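Curka gripper: setup and care notes (README)

Toast station, Dida bench 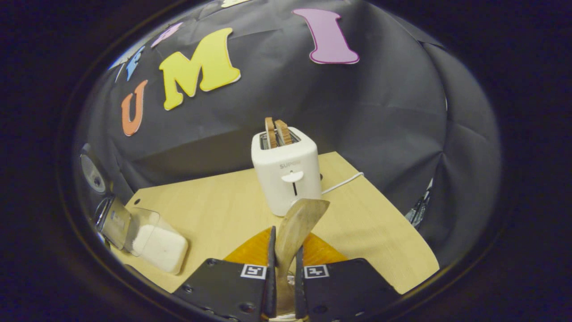
These notes cover one hand-held gripper, the Curka, and the small station we use it at. They are meant for whoever picks it up next, so they go into more detail than a normal README about screws, tape and wiping things down. The recordings themselves are described in the Stasterix data card. If you only want to load episodes, read that one and skip to "Known problems" at the end of this one.

I love this tool. It is cheap to keep going, it comes apart with one hex key, and once it is set up properly you can get through a whole afternoon without touching it.

What is in the kit

Gripper body with trigger handle
Two black finger plates, each with one square marker near its inner top corner
Orange translucent mount
Fisheye camera with short cable
Spare marker sheet, matt paper
Hex key, soft cloth, small brush
Spare finger screws (in the film tub, please put them back)

Station

The station is a light wooden tabletop with black cloth behind it. On it we keep a white two-slot SUPOR toaster and a clear plastic container, and the usual tool is a wooden spatula held between the fingers. The coloured letters on the cloth stay up. They give the tracking plenty to hold on to, and plain black cloth gives it almost nothing. If one falls off, put it back before you record, and start a new session, as the map from the old one will no longer match.

The toaster stays unplugged for all recording. The lever still moves, and the tasks only need the bread to be in the slots.

Setting up

1. Close the fingers with nothing between them and look along the inner edges. They should meet along their whole length. If there is a gap at the top, loosen the screws on one plate, squeeze the trigger fully and tighten again while holding it.

2. Check the markers. Both have to be flat, clean and completely inside the view with the fingers open as well as closed. A lifted corner is enough to upset the width reading.

3. Wipe the lens with the soft cloth, dry. No glass cleaner – it creeps under the rim and leaves a haze that takes ages to get out.

4. Fix the exposure with the gripper pointed at the toaster, about where you will be working. If you leave it on automatic, the black cloth pulls everything too bright and the toaster's white body turns into a blob.

5. Run the width check: open, close, open, close, slowly. The fully open value should come out within five of 900, and fully closed within five of 157. These are raw units from the Vishwakarma logger, not millimetres.

6. Grip the spatula by its handle, head up, and hold it still in front of the toaster for a slow count of ten. Play the clip back. If the width drifts, the grip is slipping and the pads need cleaning.

Looking after it

Brush crumbs out of the finger hinges at the end of each day. They get everywhere!

Every 500 episodes, take both plates off, clean the screw holes and refit. The left plate works loose sooner than the right on our unit, and a dab of removable threadlock has helped a lot.

Trigger springs last roughly 2000 episodes. A tired spring feels fine in the hand but closes late in the log, so go by the log.

The orange mount is tougher than it looks, but check it for fine white lines by the screws. Those are the start of a crack. Print a new one then, don't glue it – we tried, and the glued one sat slightly crooked and cost us a Wednesday of recalibrating.

After any repair

Repeat steps 1 to 6 and write the new width values in the station log. If you changed the mount or moved the camera, redo the lens calibration too and raise the unit revision by one.

Known problems

Width readings drop out when something in the gripper covers a marker. The logger fills short gaps and flags longer ones.

Glare off the folds in the cloth can confuse tracking late in the day. Pulling the blind sorts it.

Clips recorded on unit revision 2 have the width scale reversed. The loader corrects this, but only from the September release onwards.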